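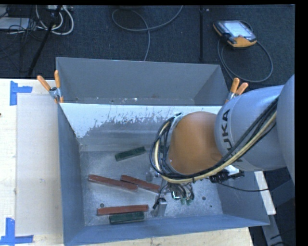

Stevonville street fair, were you in the crush on Liang Street?

harborcat_16
Home now, still shaky. I was by the noodle stand on Liang when everything stopped moving. You could lift your feet and not drop. Took me 16 minutes to get to the corner by the bank, and my ribs are killing me. Is everybody on here okay? I heard somebody got carried out near the Jikport end.

prysprice
Okay here, thanks. My sister went down at the curb and two guys hauled her up by her backpack. County page says 16 people treated and no deaths, thank God. I keep reading it again to make sure.

dozer_lane
Glad you're all right, but can we stop calling it a disaster? I've gone every August since I was a kid and it's always packed. People panicked when the music cut out.

harborcat_16
dozer, where were you standing?

dozer_lane
Up by the library.

harborcat_16
So three blocks away. It was tight long before the music cut out, I promise you. People were yelling "back up" and the ones behind us couldn't hear a thing.

Carys Phillips
I worked the gate at Posaswood Avenue, so I'll say what I saw. We clicked in 684 people on our side in the last hour before it went bad, and the other gate had 267. Both were feeding the same narrow stretch, with a fence down one side for the food trucks. I radioed twice to ask if we should hold the line and got told to keep it moving. I'm sick about it.

prysprice
Carys, please write that down somewhere besides here — times and all. The town is already saying the gates were "managed as planned."

mothballs
I don't think it's fair to hang it all on the town. Half those people were cutting through to get to the ferry. You can't plan for that.

Carys Phillips
The ferry lets out at 9:40 every night all summer. It's on the schedule!

dozer_lane
Okay, I didn't know about the fence. That's a dumb place for a fence. I still think canceling next year would be a shame.

harborcat_16
I don't want it canceled either, I just want to be able to breathe at it. Petition to move the trucks to the school lot is at 306 names, there's a paper copy at the bakery if you don't do online stuff. Also, I lost a green sandal, left foot, if anyone's picking through the pile at the fire station.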